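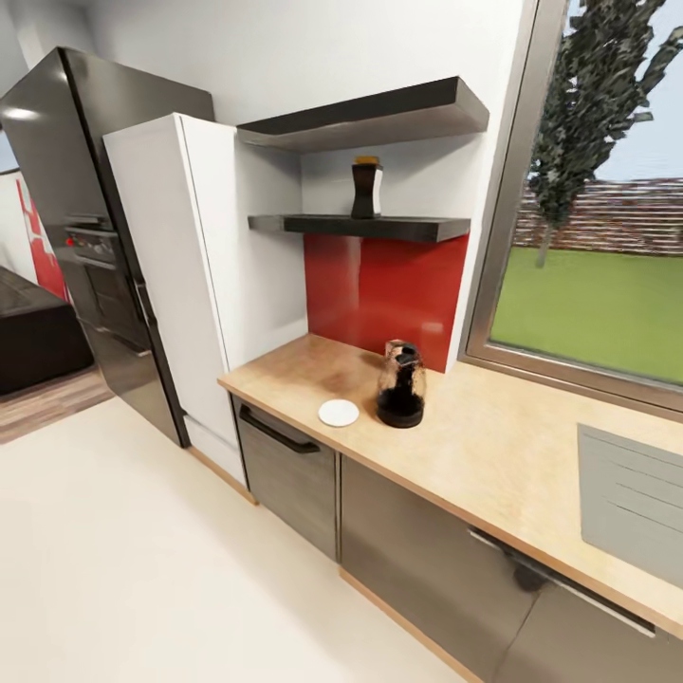 Do households throw out less food after they start keeping a waste diary? They report throwing out less, and the evidence that they do throw out less is much thinner than the literature suggests.

4. What the diary figures can and cannot carry

19 shares | 2 comments

The diary has been the standard instrument in household food waste work for so long that its weaknesses are usually dealt with in one sentence near the end of a paper. We give them a section. Our own first survey in Irkdale relied on diaries, and we reported its results with more confidence than we now have in them.

The claim at issue is simple. A household is handed a booklet, told to write down everything edible that it discards, and visited again at the end of the period. The recorded amounts fall from the first week to the last. Dudek and Tekin read this fall as a change in behavior, and proposed that the booklet should be mailed out by towns as a cheap remedy in its own right. Grasport did so. The town then announced a success on the strength of the returned booklets, with no weighing of bins before, during or after.

There are at least two other readings. The first is fatigue. People write less in a booklet in its third week than in its first, whatever the booklet is about. Entries get shorter, several small items become "scraps," and the evening meal is written up the next morning from memory. The second is plain embarrassment. A bag of salad thrown out unopened is an unpleasant thing to put on paper twice, and a person who has done it once may quietly leave it off the next time. Either would produce the falling line that has been printed so often, and neither involves any less food going into the trash.

4.1 The Irkdale returns

Of the 1,311 households that agreed to take part in Irkdale, many sent back booklets we could not use. Some were blank. Others had been filled in with one pen, in one hand, in what looks to us like one sitting, and we do not think a neat booklet of that kind should be treated as better data than a messy one. Rezaei, who coded the first batch, argued for keeping them on the grounds that dropping them would look like cherry-picking. The rest of us were not persuaded, but we report the results both ways and the reader can judge.

The size of the usable set matters less than who is in it. Those who finished were older, more often lived alone, and more often said at the first visit that they already planned their meals. It is hard to see how a result from that group could be carried over to a family of five with a teenager who cooks at midnight. Earlier papers do carry it over, usually by weighting on age and household size, as though two people of the same age who differ in whether they finish a booklet can be assumed to be alike in what they scrape off their plates.

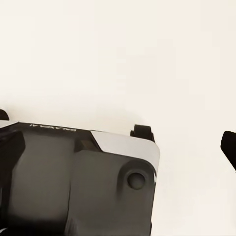 Weighting cannot repair this. It adjusts for what was measured at sign-up, and the trait we would most like to adjust for - willingness to keep noticing one's own waste - is the one that decides who stays in. We tried the adjustment used in the Zokville study and got a smaller effect than the raw figures gave. When we moved the cutoff for a "complete" booklet by a single day, the effect shrank again. A finding that moves this much on a clerical decision should not be printed in a summary as if it were settled.

4.2 Weighing as a check

The obvious answer is to weigh the bins. Veloso and Kołodziej did this for a subset of households in Zokville, using sealed caddies collected at the curb, and theirs is the only comparison we would lean on. Recorded waste fell. Weighed waste barely moved. The gap between the two grew over the study, as the fatigue reading predicts and the behavior reading does not.

We would like to be able to stop there, but the weighing has troubles of its own. Liquids go down the drain and are never collected. Pets eat a share that no caddy sees. Coffee grounds and peelings, which most definitions count as inedible, are heavy when wet and can swamp a real change in the edible part. The Nørgaard rule, under which any item below 200 grams is assigned a standard weight from a table, was meant to save time in sorting and does save time. It also means that a half-eaten yogurt and a nearly full one are entered as the same thing. We have not found a paper that reports how much of its total comes from the table, and we were not able to get that figure for the Zokville data either.

Where in the kitchen food is lost is another matter on which more is said than is known. Several authors hold that the refrigerator is the main site, on the reasoning that things get pushed to the back of it and forgotten. Our booklets had a column for this. Most people left the column empty or wrote "kitchen."

Figure 3. Kitchen interior (computer rendering), with sink and drip coffee maker along the back counter. 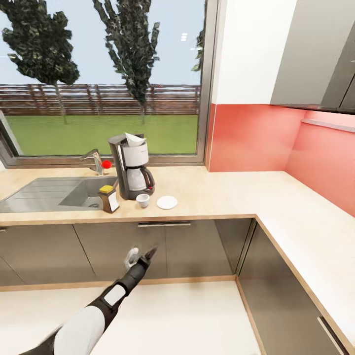 The refrigerator claim may still be right. It fits with what most of us know from our own homes, and that is partly why we distrust it: a claim that sounds right gets repeated without anyone going to look. Of the papers we read that state it, most cite one another, and the trail ends at a magazine survey in which readers were asked where they "tend to lose track of food." That is a question about memory. It has very little to say about tonnage.

4.3 What we would accept

A fair test would have a group that is weighed and never given a booklet. As far as we know, no published study has one. The usual defense is cost, yet the Grasport mailing cost more than a modest weighing study would have, and it bought the town a number it cannot defend. We would also want the length of the booklet period varied at random, so that fatigue could be estimated directly instead of argued over in sections like this one.

Until then we suggest reading diary totals as a lower bound and diary trends as close to uninformative. A follow-up in Irkdale is planned for September, with caddies for every household and booklets for half. Kołodziej expects a small real effect. The present authors expect less.

Last updated: Aug 17, 2024

Contact | Copyright the authors | Back to top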